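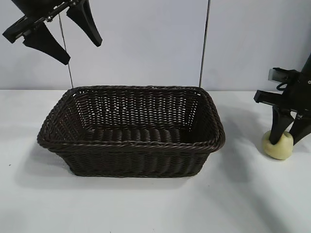
Two-arm cell with the basket and a soft-looking round test piece. The right-hand gripper is on the piece.

Hendum H2 Parallel Gripper
Two-finger electric gripper with optional wrist camera
Sold by Rorkdale. Bench notes by Impi Vuorinen.

We stock this gripper because customers kept asking for it. I was against it at first, and I still think the maker's brochure promises too much. So this page has the usual ordering details, and it also has what we found when we put a pair of them on our own bench next to the Vullitz fingers we have sold for years. Read the second part before you order.

What's in the box
Gripper body with two tapered fingers, black
Mounting bracket and screws
Cable, 2 m
Printed setup sheet (the one online is newer, use that)
The wrist camera is a separate line on the order form. So are spare fingers.

How we tested
Tài La set up two arms facing a white table and gave them a woven basket and a handful of small things to put in it. A basket sounds like an odd choice if you are used to seeing grippers shown off with machined blocks. Blocks are easy. They have flat sides, they stay where you left them, and any gripper worth the shipping will pick one up. Dark glossy weave with a thick braided rim is closer to what people call us to complain about. The sides slope, the corners are rounded, and the rim is a twist with no flat place to squeeze.

Each gripper got 12 tries at every task. We used the same arms, the same table and the same operator, Nhi Quách, who was not told which settings I was hoping would win.

Picking up a soft round piece
The brochure says "gentle with produce." I would put it differently. With the force limit at its factory setting, the Hendum got the piece off the table 8 times out of 12. The misses were nearly all the same: one finger came down on top of the piece while the other went along its side, and the piece rolled out as the fingers closed. Lowering the approach speed helped. Lowering the force did very little, which surprised me, as force is the setting the brochure spends a full page on.

The Vullitz fingers did no better on this task. They are wider at the tip, so they land on the piece more reliably and then have trouble letting go of it over the basket. Pick which problem you would like to have.

Holding the basket by the rim
Both grippers can do it. The narrow Hendum tips settle into the braid and hold there, and this is the one job where I would choose them without arguing. Sơn Từ thinks the wider fingers would catch up with rubber pads fitted. He may be right – we haven't tried it, so I can't tell you so.

The wrist camera
Here I have the most to say. A camera at the wrist is sold as the cure for everything a fixed camera can't see, and for slow work over a plain table it does earn its place. Close to a woven surface, with the wrist moving, it's another matter.
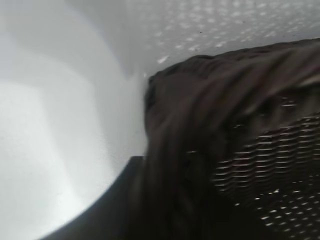

Strands turn to streaks, and a bright patch on a smooth white surface can wash out nearly to nothing while the basket beside it stays dark brown. A person can still work out that there is a basket there. I wouldn't bet a grasp on software doing the same. If your plan is to steer by the wrist view alone, borrow a unit from us first and run your own parts in your own light.

Fixed exposure was better for us than automatic. Stopping the wrist for a moment before each grasp was better again, though you pay for it in cycle time, and the speed figure in the brochure assumes you never stop. Keep a fixed camera beside or above the table as well. Our setup sheet has the mounting height we ended up with.

Controller
The gripper runs from the Trịnh controller or from most arm makers' tool ports. We prefer the Trịnh box. Its menus are ugly, but it logs every open and close command, and that log settled two arguments in our shop in the first week. Bastian Kröger has written a short script that turns the log into a spreadsheet. Ask and he will send it.

Cables
Plan the cable run before you bolt anything down. A thin cable hanging straight from the wrist will find its way into whatever is on the table. Clips are not included and should be.

Who should buy it
Shops that need slim tips for rims, edges and handles, and can live with a slower approach. If you mostly move boxes, the Vullitz costs less and will serve you fine.

Loan units
We keep a loan pair for customers in the trade. The deposit is $220, returned when the grippers come back with both sets of fingers. August is always booked early.

Page last checked 18/12/2022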